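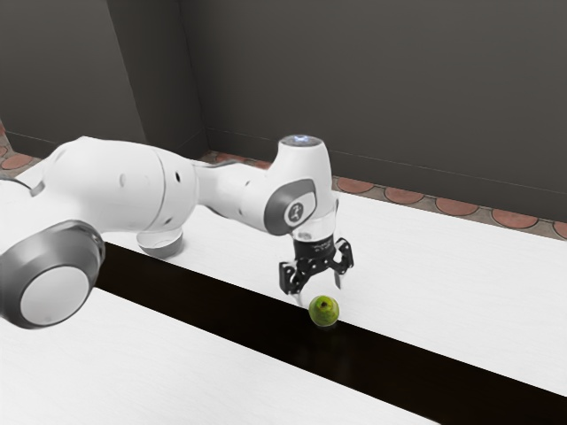
Small green fruit on a tabletop.

Winter pears, storage notes

The tree behind the house in Skurham is a winter pear of uncertain parentage. The previous owner called it a Lultdale, after the orchard that supplied it, and I have not found that name in any catalog. The fruit is hard and green at picking, has almost no smell, and tastes like a raw potato. It has to be stored cold before it will ripen properly. Last year I skipped the cold period, and most of the crop shriveled on the counter without ever going soft.

This year I split the crop into two lots and kept a log. The first lot went into the spare refrigerator in the garage and weighed 3,244 grams at the start. The second went on a rack in the basement and weighed 1,187 grams. The lots are unequal because the basement rack is small. I compared them on percentage weight loss, so the difference in size matters less than it would otherwise, although one bad pear counts for more in the small lot.

Picking

I used the lift test. Hold the pear, tilt it up to horizontal, and see whether the stem parts from the spur. If it needs a twist or a tug, leave it. The test works on this tree, but the top of the canopy is ready before the shaded side, so I made two passes. Anything with a torn stem, a soft spot or an insect hole went straight to the kitchen. A torn stem is a wound, and in storage it rots first.

I did not wash the fruit. I wiped off grit with a dry cloth and left it at that.

Refrigerator lot

The refrigerator is an old top-freezer unit with a mechanical thermostat. The dial has no useful relation to temperature. I put a probe in a glass of water on the middle shelf, waited overnight after each change, and ended up at 3 on the dial. The bottom shelf runs colder than the middle, and the back wall frosts over in damp weather. Pears touching that wall got brown, water-soaked patches on the contact side. Moving them forward fixed the problem for the rest.

For humidity I used perforated plastic bags, folded over but not tied. A sealed bag collects condensation and the skins turn slimy. With no bag at all, the necks wrinkle first, usually before the scale shows much. No apples or bananas were kept in the same refrigerator. Both give off enough ethylene to start the pears early, and the result is uneven.

Basement lot

The basement is warmer and drier than I would like, and it swings with the furnace. I wrapped each pear in newspaper and laid them in a single layer, stems up. The paper slows water loss slightly and keeps a rotten pear from touching its neighbors. It also hides the rotten pear, which means unwrapping everything at each check. I got lazy about this and lost two that I would have caught.

Fengying Zhong, who has the plot next to mine at the Pirnville garden, keeps hers in damp sand in a lidded crate. I have not tried it. She reports good texture and grit in everything.

Ripening

Bring out only what will be eaten that week. I put them in a bowl at room temperature and press near the stem with a thumb each morning. The neck softens before the body does. By the time the body gives, the core has usually gone brown.

Pears removed after 9 days of cold ripened slowly and stayed mealy near the skin. That was too early for this variety. The ones I took out in January were the best by a wide margin, juicy all the way through and with some acid left. The basement pears ripened on their own schedule, a few at a time, and were sweeter but softer.

Changes for next season

The whole crop goes in the refrigerator, bagged, with a sheet of cardboard against the back wall. I want a second probe for the bottom shelf. The basement rack goes back to onions.

I also grafted two sticks of Qiu onto the lower limbs this spring, mostly to have a pollinator on the same tree. One has leafed out. The other looks dead, but I am leaving the tape on until summer.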